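Section 4: Setting Up a Place for One

Now that your baskets are washed and your linens are folded or rolled, you can get to the pleasant part, which is laying out the Greltier table set. Take your time with it. Yeshi Hailu, who wrote the first version of this guide, liked to do hers on a Friday evening with the radio going, and we think she had the right idea.

1. Wipe the countertop and dry it well.

2. Set the two baskets toward the outside and leave the middle clear. Rolled cloths go side by side in one basket, and folded pieces can lie flat in the other.

3. Put down the floral piece first, toward the back. It may sit straight or at a slant, whichever looks nicer to you.

4. Lay the green square in front of it, turned so that a corner points toward you.

5. Bring in the utensils last, one at a time, holding each by the handle.

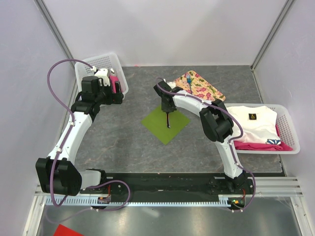
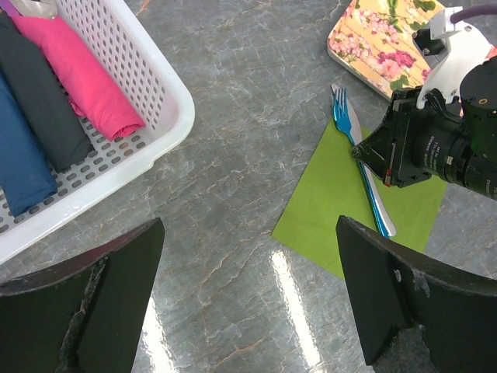
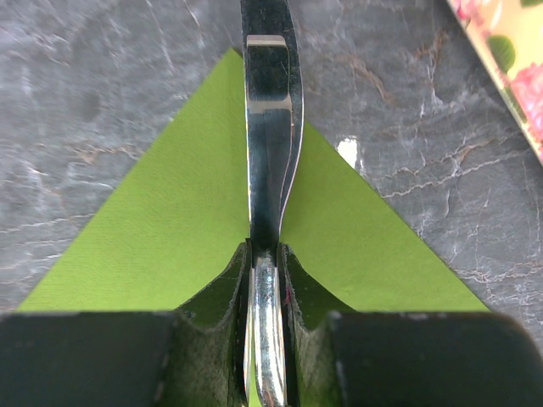

Fig. 11. The floral piece and the green square on the marble countertop.

Note: A slanted square is easier to live with than a straight one, as small bumps hardly show. If you do prefer it straight, line it up with the front of the counter.

Caution: Keep anything with blades closed while you carry it, and lay it down well away from the cloths.

6. Step back, have a look, and move whatever bothers you. When you're happy with it, go on to Section 5, Clearing Away.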